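What My Kids Learned When I Stopped Running Bedtime

January 24, 2026

So it has been a while since I wrote anything here, and the short version is that we moved, everybody got a cold, and then everybody got the same cold again. 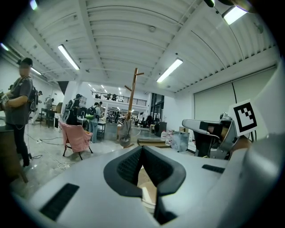 Anyway, I want to talk about bedtime. I know, I know, every parenting blog has a bedtime post. I've read most of them, usually at 11 p.m. with a child's foot in my ribs. But last March I did something that felt pretty radical at the time, and enough of you have asked me about it in the comments that I figured I should write it all down in one place.

I quit. I stopped being in charge of bedtime for my two big kids (nine and seven -- the little guy is three and he still gets the full service, songs and all).

Some background. Our old routine had gotten completely out of hand. Bath, pajamas, teeth, one book, another book because the first one was short, water, different water, a talk about sharks, back rub, door open this much, no, THIS much. It took close to two hours on a bad night and I was doing most of it alone, because my husband works late at the shop three nights a week. By the end I was not a nice person. I was hissing. If you've ever whispered "I am not mad" through your teeth at a seven-year-old, you know the voice I mean.

Then I went to a parent talk at the Clotley library, mainly because there was free child care and coffee. The speaker was Kalliopi Mavromatis, who taught kindergarten for years and now runs evening groups for parents. She asked us to write down every single thing we did for our kids between dinner and lights out, and then put a star by the ones they could do without us. I starred nearly the whole page. I was a little embarrassed and I folded it up so the woman next to me couldn't see!

What Kalliopi told us was pretty simple. She said kids will hand you the job of making them sleepy if you're willing to take it, and then they'll grade you on it. I laughed, but I also thought about it the whole drive home.

So I talked to the kids at breakfast (never talk about bedtime at bedtime, that was another one of hers). I told them that from now on, I would be in the living room at 7:30 for stories. Anybody in pajamas with clean teeth was invited. Stories would end at 8:00. After that they had to be in their room, in bed, being quiet, but when they turned off the lamp was up to them. My nine-year-old looked at me like I had offered her the car keys.

Night one, they were up until 10:20. I know because I was sitting on the stairs in my socks, listening, like a spy. They weren't loud. They were just having the best time of their lives. Night two, the same. On night three my son fell asleep in his mashed potatoes, and I mean his cheek was touching them.

I'll admit I almost gave up right there. My mother-in-law was visiting and she had Opinions. (She raised four boys and every one of them was in bed at seven sharp, and she told me so while wiping the potatoes off.) Their teacher, Mr. Cisneros -- Leobardo Cisneros, if you're local you probably know him, he's been at the school forever -- mentioned at pickup that my son seemed a bit droopy. I wanted to crawl under the minivan. I told him what we were trying and he was so nice about it. He asked me to let him know how it went, and said to maybe not start something like this the same week as the spelling test next time. Fair.

But somewhere in the second week, things shifted. I came upstairs at 8:40 and the lamp was off. My daughter had made a chart. She had decided, with no input from me, that school nights were a "half chapter" night and weekends were "as many as you want." My son didn't care about the chapters but he wanted to be on the chart, so he got a column for looking at his bug book. They argued about it constantly, and I stayed out of it.

The part I didn't see coming was story time itself. When I was the bedtime police, I rushed through books. I skipped pages, and they caught me, and then we'd fight about the pages. Now that half hour was the only thing I had to do and I started to like it again. We read all of a 303-page book about a girl who lives in a lighthouse, which I would never have started before. My husband made it home for the last chapter and pretended he had something in his eye.

Okay, the practical stuff, since I always get asked.

The lamp. Get one that's easy for a kid to reach from the bed. Ours was on the dresser for the first few nights and you would not believe how many trips across the room that turned into. We ended up clipping one to each bunk.

Water. They each have a bottle with a lid and they fill it themselves. If they forget, the bathroom is right there and it has a sink.

Clothes for the morning. My daughter lays hers out. My son sleeps in his, and I have decided to be at peace with that.

Siblings who share a room. This was my biggest worry. We had one rule, that if one person's lamp was off then the other person's voice was off. It works most of the time. When it doesn't, whoever is bothered gets to come sleep on the couch, and so far that has been me.

Being sick, or away from home. All bets are off. When we stayed with my cousin in Kaltinden over the holidays, I was right back to lying on the floor, holding hands with people through the slats of a crib, and it took several nights to undo once we got back.

A friend asked if I felt guilty, like I was checking out. At first, yes, very much. I had this idea that a good mom is there for the last minute of the day, every day. But my kids do still call me in sometimes. They call me in for real things now -- a worry about a friend, a bad dream about the basement, and once a very long question about whether our dog knows he's a dog. I'm so much better at those talks when I haven't already spent two hours being a waitress.

I don't think this would work for everyone. I wouldn't try it with my three-year-old, who would simply leave the house. A kid who gets really anxious at night needs something different, and I'd talk to your doctor before you take advice from a woman who hides on her own stairs. I also had a pretty flexible month at work when we started, so I could be tired and cranky without it mattering too much.

Next up I want to try the same thing with school lunches. My daughter is all for it. My son has asked if a lunch can be only croutons, so we're still in talks. If any of you have handed over lunch packing to kids around this age, please tell me how you did it, and especially what you do about the thermos, because I can't get the lid off ours and I'm a grown woman.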